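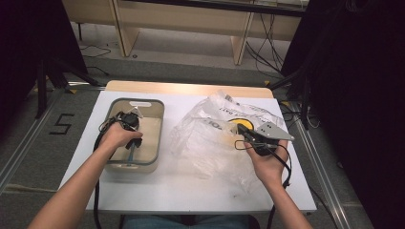

Tub on the left, very large bag on the right, something round and yellow under the bag. Plastics sorting, Skolville.

Niamh Mulligan
2019-09-22

A thread on plastic, specifically how much of it one household can own while believing itself to be a glass jar kind of household.

Background: we're moving in October. 172 miles. My sister's advice was to start with the stuff you don't use. I started with the plastic, and I'm still on the plastic.

Let's talk about the bag first. A big clear bag on a table does not stay where you put it. You flatten one corner and another corner stands up to see what's going on. It takes up most of the surface and weighs less than a sandwich.

It also has black lettering on it, of which I can offer you "ZOE" in the middle and bits of other words up near the top. You'd have to smooth the whole thing out to get the rest and I've made my feelings on smoothing clear.

If there's a Zoe reading this, hi. Great bag.

Then the yellow thing. Under a clear bag, everything yellow looks like treasure. I'd say lid. My husband says disc, as if "disc" were an answer. A disc of what, Egan? For what?

(Egan is his last name. I use it when he's being unhelpful about lids.)

House position on lids, reached after a longer discussion than our wedding vows: a lid without a tub gets one week on the windowsill. If its tub hasn't come forward by then, out it goes.

There are currently 15 lids on the windowsill. It looks like we're opening a very small drum shop.

Tubs without lids are treated more kindly and I don't know why. A tub with no lid is a bowl. A lid with no tub is a coaster if you have no self-respect, and we're running low on coasters, so we'll see.

The tub on the left of the table is my favorite kind, by the way. Rectangular, see-through-ish, gray rim, oval hole at the end for a handle. You can carry it one-handed while holding a coffee. Whoever decided on the oval hole should have a street named after them.

I used to buy the ones with snap-down clips on all sides. Plivex, if you remember those. They closed like a submarine and the clips popped off in the first cold garage they met. I still find clips. I found one in a boot.

Someone just asked in the replies how I'm deciding what to keep. There's a system. You're going to be disappointed by it.

Keep pile: stacks with its friends, has a lid, doesn't smell of curry.

Maybe pile: stacks with its friends, has a lid, smells of curry.

The maybe pile is large. We eat a lot of curry.

Out pile: cracked, warped, or shaped like something (we own a tub shaped like a pear. It holds part of a pear).

For the smell: baking soda and warm water, leave it overnight, then leave it open in the sun. Works on maybe half of them. The orange tint is for life and I've stopped fighting it.

Bags get their own rules. The big clear ones are worth saving for a move. Pillows, duvets, the winter coats, anything soft that you want to keep clean in a truck. And you can see what's in them, so you don't have to write "MISC SOFT" on a label like I did last time. We had three boxes called MISC SOFT. One was a lamp.

Check the seams before you trust a bag with a duvet. Hold it up to a window, give the bottom a tug. If it squeaks and stretches, demote it to lining the shoe box.

Please don't store them anywhere a toddler or a cat can get at them. My cat considers any bag to be real estate. Ours go on the top shelf of the closet, folded, with a rubber band.

Folding a big clear bag, since two of you have asked (two! we're a movement):

Lay it flat on a table. Start at the closed end and push the air toward the opening with your forearm. Fold it in thirds the long way. Push the air out again, because it came back. Roll from the closed end. Band it. Sit down.

Do not start from the open end. You'll make a pillow. I have made several pillows.

Mom has now entered the thread by text message to say that in her day they washed their bags and hung them on the line. Mom, I remember. I was the kid with the bags on the line.

Update on the drum shop: one lid claimed! It belongs to the flour tub, which has been wearing a dinner plate for two years. They've been reunited. The plate seems relieved.

Egan has suggested we throw all of it out and buy a matching set when we get there. The Kamimar one, 20 pieces, costs 50 dollars. He's already got it in the cart. He reminds me that "pieces" includes the lids, so it's really ten tubs, which he thinks is a point in its favor.

I've asked him where the set is going to live. He said in a drawer. I've asked him what happened to the last thing we put in a drawer. He's gone to check on something in the yard.

Practical bit for anyone else moving this fall: nest the tubs, biggest outside, and stand all the lids upright in the smallest box you have, like records. Don't put the lids on the tubs. I know it feels right. You're packing air, and you're paying for the truck by the foot.

Exception: one lidded tub per person stays out for the last two days. Ours gets the screws from the bed frame, the good scissors, the phone chargers and a roll of toilet paper. That tub rides up front with us. I learned about the bed screws by sleeping on a floor.

Re: recycling, check your own town's list. Here the stiff tubs go in the curbside bin and the filmy bags don't, they go back to the drop box at the grocery store. I had it backwards for longer than I'm prepared to say in public.

Also somebody wants to know if the yellow thing fits the flour tub. No, the flour tub is spoken for, please keep up.

My money's still on lid. Egan is back from the yard and sticking with disc. He's added "probably," so I'm counting that as movement.

Stopping here for tonight. Tomorrow is the cabinet over the fridge, where I'm told we keep a fondue set. If anyone in Skolville wants a fondue set, or a tub shaped like a pear, my messages are open.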